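Section 4: Setting up your stock list in Prurna

Right, you've got Prurna installed and you've made your login (if you haven't, go back to Section 3, it's a short one). Now for the bit I like best, which is telling the program what you sell and where you keep it. I set up my first stock list for my soap and candle shop on a rainy afternoon in December with a pot of tea and the radio on, and I've since done it for a good few friends, so most of the wrinkles below are ones I've fallen into myself.

Put aside a proper stretch of time. A small shop can be done in an afternoon. If you've got a garage full of things, do one shelf at a sitting and save as you go.

Before you start

You'll need:

A computer or tablet with Prurna open and signed in
Your products, or at least one of each, close enough to reach
A tape measure and kitchen scales
A pen, and some labels you can peel off again
Your last few supplier invoices, for the cost prices

Tidy first, type later. I know it's tempting to start bashing things in straight away, but you'll only end up renaming everything. Get like with like, put loose things in trays or tubs, and stand boxes so that you can read or reach the end you want to label.

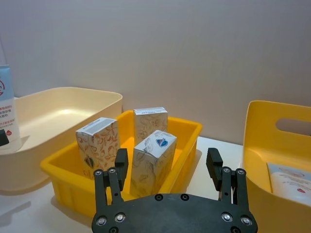 4.1 Naming your places

Prurna calls anywhere you keep stock a "place". A place can be a shelf, a drawer, a tub, the cupboard under the stairs, anything you like. Products live in places, so the places have to exist first.

1. Click Stock in the left-hand menu, then Places.
2. Click Add place (the button's at the top right, and it hides behind the help bubble on small screens – drag the bubble out of the way).
3. Type a short name. You get up to 40 characters, spaces included.
4. Pick a kind from the list: Shelf, Tub, Drawer or Other. It only changes the little icon, so don't agonise.
5. Click Save.
6. Write the same name on a label and stick it on the actual place.

Please do step 6 while you're standing there! My friend Beathag Urquhart did all her places on the computer one evening and left the labels for the morning, by which time she had a "Blue side" and a "Back left" and not the foggiest idea which was which.

Note: Keep names dull. "Shelf A top" will still make sense next year. "New shelf" won't.

Note: Places can sit inside other places. If you have tubs on a shelf, make the shelf first, then open it and click Add place inside. I wouldn't go deeper than shelf and tub. You can, but every search then gives you an address as long as your arm.

4.2 Adding your first product

Start with something simple that comes in one size and one colour. You want an easy win.

1. Go to Stock, then Products, then Add product.
2. Type the name as a customer would say it. "Lavender soap", say, and leave the size for its own box.
3. Fill in Size and Weight. Weigh the thing in its packet, since that's how it'll travel.
4. Put in what it costs you, from the invoice, without the VAT.
5. Put in what you sell it for.
6. Under Lives in, choose one of the places you made in 4.1.
7. Type how many you have in the Count box.
8. Click Save.

Prurna gives every product its own code at this point, starting with the letter P. You can swap it for one of your own, but do it now, before you've printed anything with the code on.

Caution: The weight box is in grams to begin with. If you type 4 meaning kilos, Prurna will happily believe your parcel weighs less than a sheet of paper, and your postage will be wrong for every order until you spot it. To change to kilos, go to Settings, then Units.
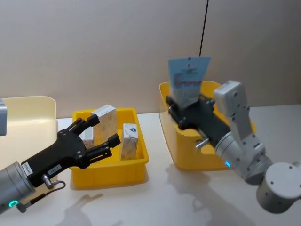
Once the first one's saved, open it again and have a good look through it. Check the weight, check the price, check the place. I still do this with every new list, and I'd say half the time there's something daft, usually a decimal point.

4.3 Products that come in several kinds

Say you sell the same soap in lavender, rose and plain. You could add them as separate products, and for a tiny shop that's fine. But it's much nicer to use Kinds, because then you only type the description once and they all sit together in your list.

1. Open the product and click Kinds.
2. Turn on the switch marked This product has kinds.
3. Type the name of each kind and press Enter after each one.
4. Fill in the count for each. They don't share one.
5. If one kind costs more, click its price and type over it. The others stay put.
6. Click Save kinds. (There are two Save buttons on this page and it's the lower one you want.)

Caution: Turning the switch off again wipes the counts for all the kinds. It does ask you first, but the question is worded rather oddly: "Merge to parent?" The answer you probably want is No.

4.4 Boxes of things

Now this part had me scratching my head for ages, so I'll go slowly. You may buy something by the box and sell it one at a time. My wicks come from Hegedűs in boxes of 100, and I sell them singly and in little packs. Prurna needs to know that a box and a wick are the same stuff in different amounts.

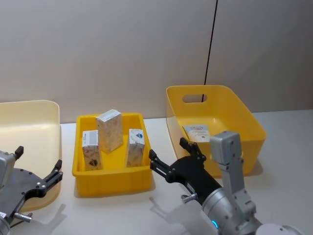 1. Add the single item as a product, just as you did in 4.2. The single item always comes first.
2. Open it and click Packs.
3. Click Add pack, then give it a name, such as "Supplier box".
4. In the Holds box, type how many singles are inside.
5. Choose Buy, Sell or Both. I buy by the box and never sell a whole one, so mine says Buy.
6. Click Save.

From then on, when a delivery turns up, you can book in one supplier box and the single count goes up by the right amount all by itself. Lovely!

What about a box you've opened and part used? Count the singles and put that number in. Prurna doesn't hold with half boxes. Dénes Szekeres, who does the books for a couple of us, wanted it to track open and sealed boxes separately, and the only way we found was to make two places, one called "Sealed" and one called "Open", and move the stock across whenever he cuts the tape. It's a bit of a faff but it does suit him.

4.5 Setting the low stock warning

1. Open a product.
2. Find Warn me at, near the bottom.
3. Type the number at which you'd start to worry.
4. Choose whether you want an email, a note on the home screen, or both.
5. Save.

For slow sellers I set mine at 4. For anything with a long wait, go higher. My tins take 7 working days to reach me from Pemmont, so I look at what I'd normally sell in that time and add a few for luck.

Note: The warning only goes off as the number drops past your mark. If you set a warning when you're already below it, you'll hear nothing. Have a look down the list by eye when you first set them.

4.6 Doing a test count

Don't skip this one, even if you're fed up with the whole business by now. It's where the mistakes come out.

1. Click Stock, then Count sheet.
2. Choose one place. A small one.
3. Print the sheet, or open it on a tablet.
4. Go and count what's there without looking at the Expected column. You can hide it with the eye button.
5. Type in your numbers and click Compare.
6. Anything in orange doesn't match. Count it again before you change it.
7. Click Accept when you're happy.

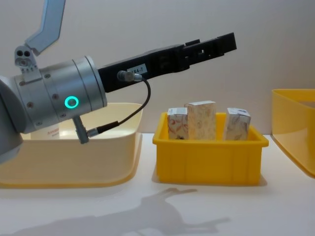
Wrist joint with its teal ring light, reaching across the white tabletop.

If a whole place comes up orange, you've most likely counted the wrong tub (hello, Beathag). If just one thing is out by a large amount, look at its packs. Nine times out of ten somebody has typed boxes where singles should go.

4.7 If something looks wrong

A product has vanished from the list. Check the filter at the top. It remembers whatever you last searched for, even after you sign out.

The count won't save. You may have it open in two windows. Close one and refresh the other.

A place won't delete. There's still something in it, or Prurna thinks there is. Open the place, click Show zero stock, and move those products elsewhere.

Accents come out as question marks. This happens when you bring names in from an old spreadsheet. Lungile Van der Merwe worked out that if you save the sheet as UTF-8 first, it all comes through properly, Hegedűs and everything.

The labels print too small. That's your printer settings, I'm afraid. Look for Fit to page and turn it off, then print one label and measure it before you do the lot.

When your test count comes up clear, make a backup from Settings, then Backup, and save it somewhere other than the computer you're working on. Then go on to Section 5, where we connect the list to your shop page and take a pretend order.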